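From the Bandton Tenants' Newsletter
27 May 2025

THE LONG GOODBYE TO THE SHOE PILE

A few months back I asked in this space how people in the building deal with shoes at the front door. I expected a handful of replies and maybe a complaint. My inbox has not been the same. It seems you can insult a person's cooking, parking and taste in music, but ask where they keep their sneakers and you will hear about their childhood.

So I am giving the subject a full column, and then I would like to go back to writing about the recycling.

First, my own position. I grew up in a house where shoes came off at the door, and I married into one where they came off wherever the wearer sat down. For years our hallway was a compromise, meaning it had all of the shoes and none of the floor. I once stood in the dark with a bag of groceries in each hand and worked out by feel, using only my left foot, which of my sons was home.

Last November I bought a rack. It was called the Parri, it came flat, and it had enough screws in the bag for a small boat. The box said it would hold twelve pairs. I can report that this is true if your family wears ballet slippers. With real shoes it holds seven, and with winter boots it holds two and a grudge. We put it up anyway, and for a week we were the sort of people who have a rack. Then the shoes began to gather in front of it, like a crowd waiting for a store to open.

Nga Thái on the second floor wrote to tell me that racks are for optimists. Her method is a limit. Each person in her home gets two pairs by the door and the rest live in the bedroom closet, and any third pair found in the hall goes out on the balcony until its owner comes looking. She says this worked right away on her children and has never worked on her husband, who simply walks out to the balcony every morning and puts his shoes on there. He has a chair out there now. She thinks he may be happier than the rest of them.

Several of you use baskets. I tried a basket after the Parri let me down, and I can see the appeal for about as long as it takes to need a matching shoe. A basket turns getting dressed into fishing. My younger son left for school in what he described as "basically a pair." 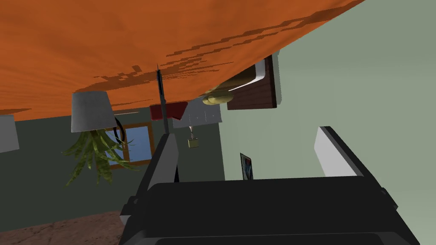
Then there is the bench camp, and I will admit the bench camp has the best argument. If there is somewhere to sit, people will take their shoes off there, and if there is a space under the seat, some of the shoes may find their way in. The trouble is that a bench by a door is also a table. In our home any flat surface at hip height fills up with mail by dinnertime. We would have had very tidy shoes and nowhere to sit except on the gas bill.

Thu Hứa, who has lived here longer than the current elevator, sent me two handwritten pages on the subject of mats. I had not known there was that much to say. Her view is that we have all been fussing over storage when the real issue is grit. She wants a rough mat outside the door, a soft one inside, and a boot tray beside the soft one with a layer of pebbles in it so that melted snow can drain. She shakes out both mats twice a week. She also enclosed a price comparison, from which I learned that the hardware store in Retley charges less for a boot tray than ours does, and that she has been angry about it for some time.

I bought the tray. I skipped the pebbles, on the grounds that my household would throw them. It does help. The salt stays put and the floor by the door has stopped feeling like a beach in February.

One reader, who asked me to leave out his name, sent in a spreadsheet. He had put a step counter on for the sole purpose of finding out how far he walks indoors in a year looking for shoes. I am not going to print his working, which ran to a second tab, but his total for one month was 3,346 steps, and the month after he moved everything into the coat closet it fell to 2,408. He considers this a triumph. I consider it a lot of steps for a man in a one-bedroom.

A word about guests, as it came up in nearly every letter. Most of you take shoes off at home and most of you feel strange asking visitors to do the same. Suggestions included a sign, a basket of slippers, and staring. I favor the slippers, but buy them in more than one size. We have a set from Buvach that fits either a small child or a very large uncle, and our friends shuffle around the kitchen looking like patients.

As for where we have ended up: the Parri is now in the bedroom holding sweaters, which it does well. The tray is by the door. Everyone gets two pairs, following the Thái rule, and I own a single hook for the slippers I am not allowed to call mine. On a good day you can open our front door all the way. On a bad day you can open it far enough to shout.

If you would like to get rid of a rack, a bench or a basket after reading this, the swap shelf in the laundry room has space on the bottom. Please tie pairs of shoes together by the laces before you leave them. There are around 100 households using that shelf and a single left loafer has been on it since the fall. It's a size ten, brown, in good shape. If you have the right one, please come and get it.

Next time, recycling, including the question of what counts as a flattened box.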